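4.2 The pile and the box

Small accessories occupy an odd position in the study of household order. Clothes have drawers, dishes have cupboards, and even batteries tend to have a place where people agree to look for them first. Hair ties and bead bracelets have a wrist, a doorknob, the gear stick of a car and the bottom of a bag. Of the 143 households in the Hafstein and Jondport samples, 69 told us they owned a container meant only for such items. In nine of them the container held such items and nothing else when it was opened. The rest held, among other things, coins, a thermometer and a boiled sweet of uncertain age.

We use the word "pile" for accessories that are touching and "spread" for accessories that are not. The distinction was clear at the planning stage. It became less so once elastic was involved, as a bracelet pulled from a pile will often bring a second bracelet with it, and a scrunchie will bring whatever it likes.
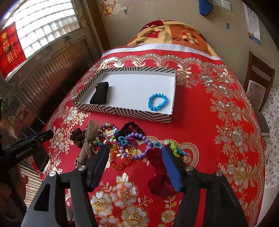
One mother in Jondport objected to the term altogether. It wasn't a pile, she told us, it was where her daughter kept them, and if we moved the purple one we would be hearing about it. We have kept the term, with apologies, and coded her household as "sorted (disputed)."

The objection matters for the coding scheme. An arrangement that looks careless to an adult may be perfectly well known to the child who made it, and the Altedeo checklist, which we adapted for this part of the work, has no column for that. It asks whether each item is "in its place" and leaves the place to be settled by whoever is holding the pencil. We added a second column for the child's opinion. The two columns agreed less often than we had hoped, and in the Hafstein homes they agreed mainly on bows.

Containers raised a separate problem. Few were bought for the job. Shoe box lids, gift boxes and the trays from inside other boxes all served, and low walls were preferred by nearly everyone who expressed a view. A low wall lets a person see what is inside without lifting anything. It also lets a bracelet leave.
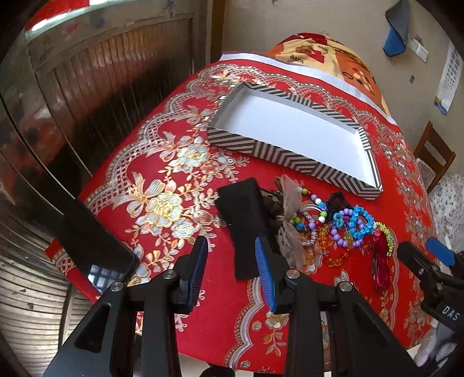 Figure 4. Open tray with chevron-patterned walls; bracelets, hair ties and bows on the red floral cloth in front of it.

Surface was recorded along with container. Most sorting took place on a bed or a table, and patterned cloth was common on both. Adults tended to blame the pattern for lost beads, and on large florals we have some sympathy: a small charm on a printed rose is a fair test of anyone's eyesight. Children seldom mentioned the cloth. They did mention, often and at length, which bracelet had been a gift and from which cousin.

Sorting by type (ties together, bracelets together, bows apart) was the adult favorite. Sorting by color came second and usually failed at the first multicolored strand, which was then placed in the group of whoever was most tired. 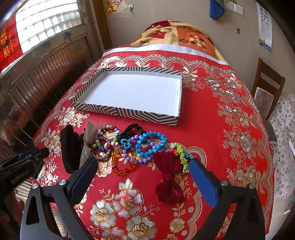

Why would you sort them at all, a reader of an earlier draft asked us, when they'll be back on the bed by supper? The question was put in the margin, in pencil, and underlined. Our answer is that supper was later than that in most of the homes we visited. Repeat visits in February found sorted boxes holding their order for a median of two days, which compares well with several of the authors' desks.

The better answer concerns finding things. Morning searches for a named hair tie were timed in both towns, with the clock stopped at 300 seconds out of regard for the school bus. Searches in a shared box were shorter than searches in a bag, whether or not the box had been sorted first. Having a wall seems to do most of the work. What the sorting adds is smaller, and falls largely on the dark elastic ties, which look alike and sink.
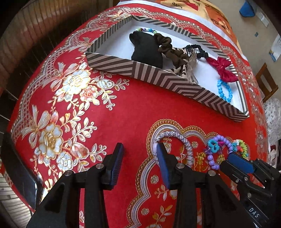
Half-filled boxes gave us the most trouble. The Alar protocol treats a session as finished when the last item goes in, but many families stopped well before that and considered the job done. Items left out were described as "for tomorrow," "hers" or "the scratchy one." We at first marked these sessions incomplete. After a second reading of the notes we changed them to complete with remainder, a category that now contains more sessions than any other and is discussed, with some resignation, in Section 4.3.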